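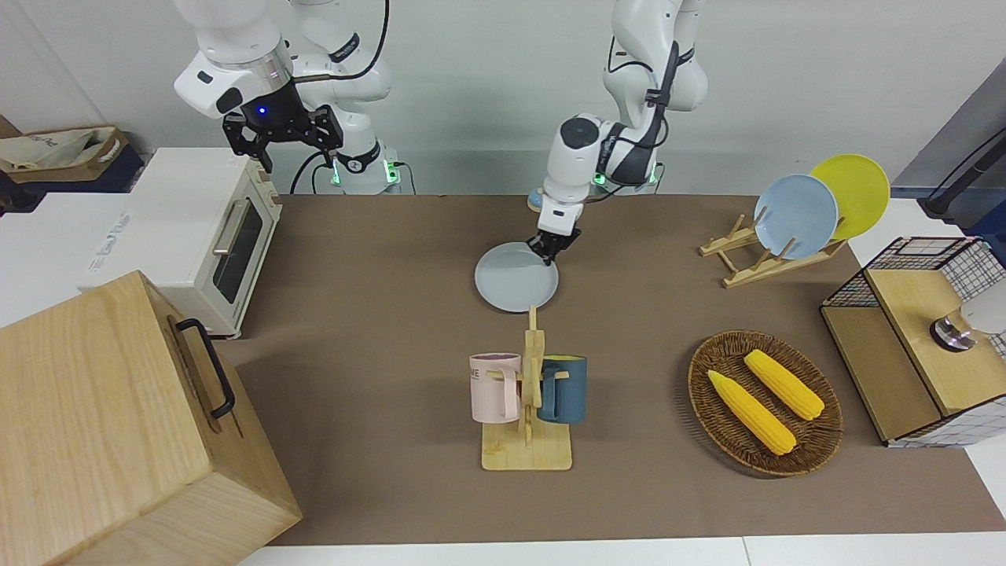

The two-armed robot at the Ponance open day, left gripper on the rim of a plate.

Review: Ponance kitchen demo, Utodholm open day

I went to the Ponance open day in Utodholm on February 15, 2022, mainly to see the kitchen table demo. Entry was free and each slot ran 15 minutes. I stayed for two of them.

The robot has two white arms with black two-fingered grippers. It works over a long table with a brown mat, laid out with a toaster oven, a mug tree, a dish rack and a basket of corn. Lajos Katona ran our session and took questions while the arms were moving, which I liked.

Plates are what I came for. A flat plate on a flat mat is hard to pick up, and the gripper goes for the rim. It was slow. One plate took 40 seconds from start to finish, and I watched a second try slip before the third one held. The mugs went better – pegs and handles seem to suit two fingers.

Good: you can stand close, the motion is smooth, and the staff give straight answers. Kuldeep Bansal told me plainly that the oven door still fails more often than they want.

Less good: no seats, a poor view from the back row, and no printed specs or price. The Peeters demo in Trurport last May had both.

4 out of 5. Book the first slot if you can, as ours started late.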